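Schachteln greifen, Woche 3: Zwischenstand aus dem Robotikkurs

Seit Januar sitze ich im Projektkurs Greifen und Ablegen, und langsam sieht das, was wir machen, nach einer Aufgabe aus.

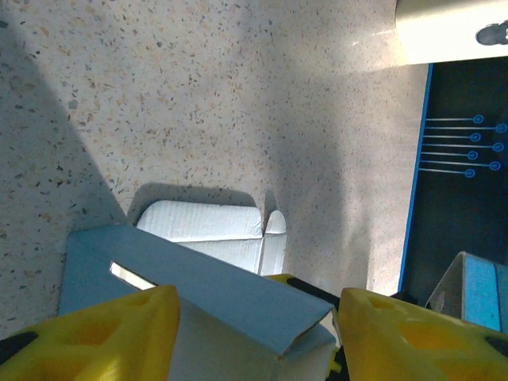
Worum es geht

Unser Team heißt Zukodero, den Namen hat Soo-ah Ban vorgeschlagen, und mangels Gegenvorschlägen ist er geblieben. Die Aufgabe: leichte Faltschachteln von der Arbeitsplatte aufnehmen und an einer vorgegebenen Stelle wieder absetzen, ohne sie einzudrücken. Wir üben mit hellblauen und weißen Schachteln. Gewertet wird am Ende des Kurses, dafür hat jedes Team 8 Versuche.

Was bisher gemacht ist

Bis jetzt haben wir 287 Griffe aufgezeichnet. Davon sind 182 brauchbar, der Rest ist aussortiert. Meistens lag es daran, dass die Schachtel beim Anheben verrutscht ist oder die Finger zu früh zugemacht haben. Die gelben Finger mit den schwarzen Einsätzen halten Karton ganz ordentlich, solange man nicht zu weit zudrückt. Bei den ersten Durchgängen hatten wir die Schließweite zu klein eingestellt und zwei Schachteln zerknickt. Die stehen jetzt im Regal und werden nicht mehr verwendet.

Probleme mit dem Licht

Die Arbeitsplatte ist aus hellem, gesprenkeltem Terrazzo. Wenn die Sonne draufscheint, wird sie im Kamerabild stellenweise fast weiß, und die weißen Schachteln sind dann schwer vom Untergrund zu trennen. Mit den blauen gibt es das Problem kaum. Dazu kommen Schatten, die im Lauf des Nachmittags wandern. Soo-ah wollte zuerst die Jalousie zulassen. Wir haben uns dann darauf geeinigt, beides aufzunehmen, also einmal mit Sonne und einmal ohne, und die Durchgänge getrennt abzulegen.

Wie es weitergeht

Als Nächstes kommen Schachteln dran, die schräg liegen oder sich berühren. Außerdem muss ich das Skript zum Umbenennen der Dateien noch einmal anfassen, es verschluckt sich an Umlauten. Die Auswertung der Sonnendurchgänge übernimmt Soo-ah, ich mache die ohne Sonne.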